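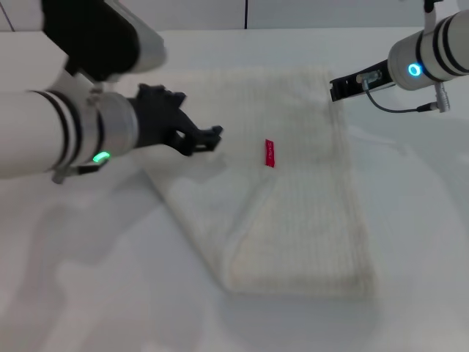 Pliage serviettes, lot Gindetti

12 juin 2020

Reprise du protocole sur le plan blanc. Référence : serviette blanche, éponge, achetée chez Gindetti, 85 x 33 cm à plat. Les blanches sur fond blanc restent pénibles à juger à l'œil, les bords se perdent. À garder quand même, c'est le cas qui pose problème chez Ernton.

Séquence retenue : bord court sur bord court, lissage du pli vers l'extérieur, puis second pli dans le même sens. Le pli en trois a été abandonné en décembre (épaisseur irrégulière, le rabat intérieur remonte). Ne pas revenir dessus sans mesure.

Tolérance de décalage entre bords : 20 mm. Au-delà, on déplie entièrement et on recommence. Pas de rattrapage en tirant sur un coin, cela déforme la lisière et la mesure suivante ne vaut plus rien.

Masse à sec relevée sur la serviette témoin : 179 g. Balance Paulauskas, tare refaite avant pesée.

Observations

- Le liteau fait charnière. Si le pli tombe dessus, la serviette se rouvre. Décaler le pli de la largeur du liteau, côté ourlet.
- L'étiquette cousue crée une surépaisseur. La mettre dessous et à l'intérieur dès le premier pli. Consuelo Arellano préfère la couper ; je suis contre, on perd le repère d'orientation.
- Poil couché dans un seul sens après lissage répété. Secouer entre deux essais.
- Le plan est lisse et la serviette glisse d'un bloc quand on pousse le pli trop bas. Appuyer à la verticale d'abord, lisser ensuite.

Empilage : dos du pli vers l'opérateur, ourlets à l'arrière. Piles courtes, sinon celles du bas s'écrasent et la hauteur n'est plus comparable.

Lavage : les deux séries n'ont pas eu le même programme. À refaire à l'identique, sans assouplissant, avant toute comparaison avec le lot Initz.

À faire

Commander du gris clair dans la même dimension.
Revoir la fiche de pliage, la cote du second pli est fausse.
Demander à Consuelo où est passée la réglette de 20 cm.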